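Clodia bagging task - notebook
December 14, 2022

Back on the bagging data after a week of arguing with cables. For the record, the question is still the one from October: does the policy do better if we collect demos with the hand-held grippers in a loose style (grab however you like, as long as it works) or a strict style (one corner, one approach angle, no improvising)? I was on team loose. I said so in the group meeting, with slides.

Re-trained both overnight on the same number of demos, 900 each, same seed, same everything I could think of. Trestier config untouched except for the data path, which I got wrong the first time and so trained the loose policy on the strict data for an hour while feeling very pleased with its loss curve.

Results on the arm, 20 trials each, snack bag starting in the tray:

strict: 87 on the pick score
loose: well below that, and I'm leaving the number in the log file where it can think about what it did

The failures in the loose set are all of one family. The policy comes down over the middle of the bag, hesitates, slides toward a corner, hesitates again, and closes on air. My reading is that it learned the average of all our grabs, and the average of a left corner and a right corner is a spot with nothing to hold on to. This is in every paper on the subject. I have cited some of them. 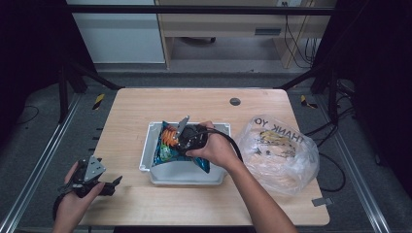
Second thing to sort out is foil. Glare moves whenever the bag crinkles, so two grabs in the same place can look like two different bags to the wrist view. Šindelář normalization helps a bit on the crinkled ones and does nothing I can measure on the smooth ones. Tried dimming the overheads. Then the tracking got unhappy, so the overheads are back up and glare is the policy's problem again.

Rules for strict collection, as they stand now, so we stop relitigating them at the table:

Right gripper takes an upper corner of the snack bag. Left stays parked low by the near left corner of the table until the lift.
Tray goes mid-table. A little left is fine, we want some spread.
Shopping bag on the right, and don't flatten it between takes. The bulge is part of the task.
Cable over the back of the hand or off to the right, whichever, but check it has slack before starting. Episode 1715 ends with me being gently disarmed by my own cable.
If you fumble, finish the episode and flag it. Don't quietly re-grab and hope. 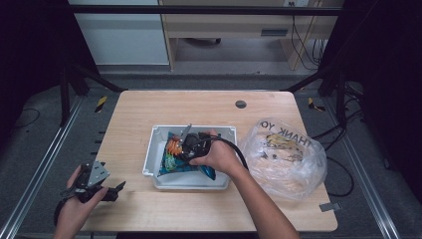

Right gripper at the upper-left edge of the bag, left one parked.

On that last rule: I went back through the flagged episodes and the fumbles are more useful than I expected. Adding them to the strict set with the re-grab kept in gave a policy that at least tries a second time, where the clean set just lifts an empty gripper with great confidence. Only ran a few trials of this, so no number yet. Needs a proper run before I say it out loud in front of anyone who remembers the slides.

Bramari loader dropped the left-hand stream on two files again. Same symptom as before: timestamps fine, poses all zeros. Re-exporting fixes it. I'd like to know why but I would also like to go home at some point this winter.

To do:
full trial set for strict + fumbles
same snack bag, different orientation in the tray
tape the slack in the right cable
rename the folder called final_loose_REALLY, which contains the strict data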